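Section 9. Setting up the play shelf (toy library kit, Rudix edition)

Read this before you unpack anything. The Rudix leaflet says the shelf goes together in 19 minutes. It took me a good deal longer, and Vikas Bhatia, who owns more tools than I do, gave up on the leaflet at panel C.

## 9.1 Before you start

1. Lay out all the panels and match the stickers to the parts list. Two of the stickers in our kit were on the wrong panels, so check the hole pattern too.
2. Put the bag of short screws somewhere separate. They look like the long ones until you need them.
3. Measure the wall. The leaflet calls the shelf "compact." It is 105 cm wide, and the doors need room to swing.

**Caution:** The wall strap is listed as optional. Treat it as required. Children climb.

## 9.2 Sorting the toys

4. Sort by what a set is used for. The leaflet wants everything sorted by age, but the ages on toy boxes are mostly guesswork.
5. Keep small blocks together as one set, even if the shapes differ. A set with two blocks in each of four colors (red, yellow, green and blue) makes a decent color-matching game without any extra cards. 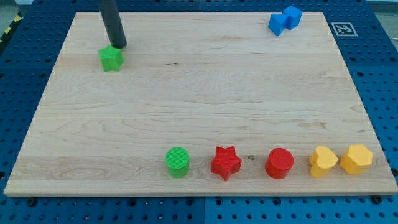 6. Write the number of pieces on the inside of the lid. Labels on the outside get picked off.
7. Give each set a catalog number. Ours run up to 1156, mostly because Meenakshi Lodhi skipped whole ranges "for later."

**Note:** The Adamczyk label sheets are sold as washable. I have my doubts. Cover them with clear tape.

## 9.3 Lending and returns

8. Check the pieces at the desk while the borrower is still there.
9. Wipe hard toys with a damp cloth and mild soap. Skip the "deep clean" spray that comes with the kit until you have tried it on something you don't mind ruining.
10. If a piece is missing, tag the box and put it on the bottom shelf. Do not lend it out again with a note inside.

For replacement hinges, see section 12.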